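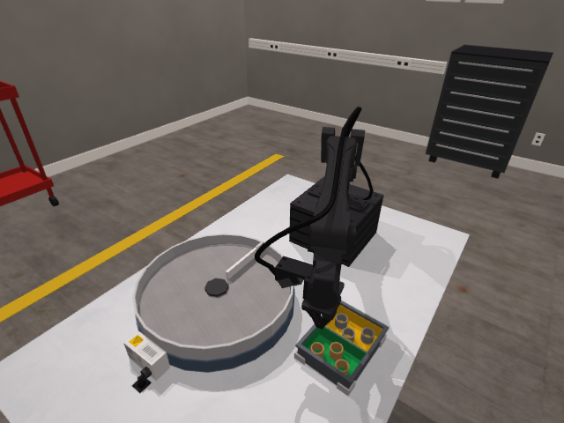
Week 3: Coroners, inquests and the decision to prosecute

Reading for this week: Tokgöz, chapters 2 and 3; the Prirkunora case bundle, pages marked A to F. Bring the bundle to the seminar.

1. Two separate questions

A death following police contact in England and Wales normally produces at least two legal processes. The inquest asks who died, and when, where and how they came by their death. The criminal process asks whether a named person committed an offence. Students often run the two together, and most of the weak essays last year did so in the opening paragraph.

An inquest may not frame its conclusion so as to appear to determine criminal liability on the part of a named person. A conclusion of unlawful killing is permitted, but the record will not name the officer. In practice the identity of the officer may be obvious to everyone in the room.

2. Standard of proof

Criminal trial: the jury must be sure.

Inquest: balance of probabilities for all conclusions. Before the Supreme Court's decision in Maughan (2020), unlawful killing and suicide were treated as requiring the criminal standard. Older textbooks have not caught up, so check the edition.

It follows that an inquest jury can properly return unlawful killing where a criminal jury, hearing the same witnesses, would acquit. The two results are consistent in law. Whether they are acceptable to a family is a different matter, and we return to it in section 5.

3. The charging decision

The prosecutor applies a test in two stages:

Evidential stage – is there enough evidence for a realistic prospect of conviction against each suspect on each charge?
Public interest stage – if so, is a prosecution required in the public interest?

A case that fails the first stage goes no further, however serious it is. There is no grand jury in England and Wales. The institution was abolished, save for minor exceptions, in 1933, and the decision now rests with a professional prosecutor who gives written reasons. A bereaved family may ask for a review under the Victims' Right to Review scheme, and may after that seek judicial review. The courts interfere rarely.

4. Use of force

Two sources. Section 3 of the Criminal Law Act 1967 allows such force as is reasonable in the circumstances in the prevention of crime or in making a lawful arrest. The common law covers self-defence. Section 76 of the Criminal Justice and Immigration Act 2008 explains how reasonableness is to be assessed in both.

The defendant is judged on the facts as he or she honestly believed them to be. The degree of force is then judged objectively against those believed facts. A mistaken belief need not be reasonable in a criminal trial, but its reasonableness is relevant to whether it was honestly held. In a civil claim for battery the belief must be both honest and reasonable (Ashley, 2008).

5. Seminar problem

Selim Soylu is stopped outside a shop in Tradalura. Two officers, Bayram and Dursun, attempt to arrest him. Bayram holds him face down while Dursun applies handcuffs. Soylu says twice that he cannot breathe. He loses consciousness and dies in hospital. Bayram says he believed Soylu was reaching for a knife. No knife is recovered. The pathologist gives restraint as one cause of death and heart disease as another.

(a) Advise on gross negligence manslaughter and unlawful act manslaughter. Treat each officer separately.
(b) The prosecutor declines to charge. What may the family do, and in what order?
(c) The inquest jury later returns unlawful killing. Must the prosecutor look at the matter again?
(d) Is the case one to which Article 2 of the Convention applies, and what difference does that make to the scope of the inquest?

Written answers to (b) and (d) only, to Arnel Yap by noon before the seminar. Put the module code, 2242, at the top.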